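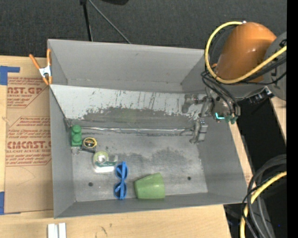

Section 4. Running the Bin-Picking Demonstration for Visitors

Read this section before an open day. It assumes the arm has been installed and tested as described in Section 2. The steps were last revised after the Mirham open day in August, when the arm missed more often than the poster said it would.

4.1 Before the doors open

1. Check that the bin is held down and does not slide when you push it with one hand.

2. Put in a mix of objects. Use hard and soft shapes, something shiny, and at least one clear plastic item. Do not load the bin with foam cubes only. The arm does very well with foam cubes, and visitors will draw the wrong lesson from it.

3. Place one or two objects against a wall. These are the hard ones.

4. Start the Limance control program and wait for the ready message. Do not trust the ready message by itself. Run 13 practice picks and write down each result, including drops.

5. If fewer than half of the practice picks succeed, tell the person giving the talk before the talk begins.

CAUTION: Keep hands out of the bin whenever the arm is powered. The pause button in the program stops the current motion. It does not cut power to the arm. Only the emergency stop does that.

4.2 During the demonstration

1. Keep visitors behind the floor line. Groups of more than 30 should be split.

2. Ask a visitor to name an object, then enter it. Do not suggest one. Presenters tend to steer people toward whatever worked last time.

3. Let the arm try up to 4 times. If it still has not lifted the object, say so and move on.

4. Do not rearrange objects between tries. If you must, stop the arm first and tell the group what you moved.

5. Keep a tally where the group can see it.

NOTE: The Drirklow sales sheet talks about "human-level handling." We have not seen a test that supports this, and presenters should not repeat it. If asked, give the day's tally.

NOTE: Visitors often ask if the arm "knows" what a cup is. Say that it has been trained to match names to shapes and that it can be wrong. Siv Westerberg has a longer answer in Appendix B, which you may read out if there is time.

4.3 After the demonstration

1. Press the emergency stop, then empty the bin by hand.

2. Look over the finger joints and the cables. Report any rubbing or loose fittings.

3. Copy the tally into the Bonsu log. Fill in all 50 rows or mark the unused ones with a line. Do not leave out the bad runs.

Revised November 9, 2022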